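Kitting tray layout, sensor puck rebuild
January 2018, Wednesday. Bench 2. 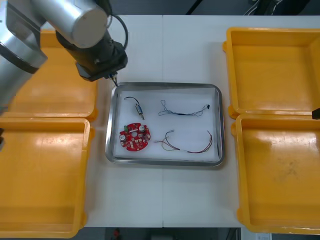

Carried on with the kit layout from before the break. The aim is still one tray per unit, everything the assembler needs laid out on foam before anyone picks up an iron. Heledd wants to be able to look at a tray and know whether it is complete without reading the list.

Went with the stainless trays in the end. The old Stikora plastic ones had bowed and would not sit flat on the shelf. White foam liner in the bottom, cut slightly under size so it lifts out for cleaning. First liner I cut was too tight and rode up at the corners. Template is now in the drawer under the bench, marked FULO TRAY.

Layout so far:
Round red board, lower left. Pick it up by the edges.
Small cylindrical part with the black lead, upper left. Pin towards the bottom of the tray. The lead curls whichever way it likes and I have stopped trying to straighten it.
Blue and black harness, upper right, lying across the tray with the connector to the right.

The harness is the awkward one. The strands open out at the left end and catch on things. Tried a twist of tape round them, but it left glue on the insulation. Tried a shallow slot in the foam, better, but it takes too long to press the wires in. Leaving them lying on top for now. Mererid suggested asking Cadwaladr to supply them tied. Emailed, no answer yet.

Yellow bins stay at the side of the table. Labels need redoing, the pen has rubbed off two of them.

Made up 7 trays this morning and carried them over to the shelf. Parts had slid on 2 of them by the time I got there, both times the cylindrical part. It rolls. Might try a small dent in the foam, pressed in with the end of a dowel.

Stock: Stemel count on the red boards is 500, delivered in September, still in sealed bags apart from the one opened for this. Do not open another until that is used up.

To do
Dent for the cylindrical part, try on one liner first
Chase Cadwaladr about the harness ties
New labels for the bins
Ask Heledd whether the screws go in the tray or stay at the bench. She has said both.
More foam, same thickness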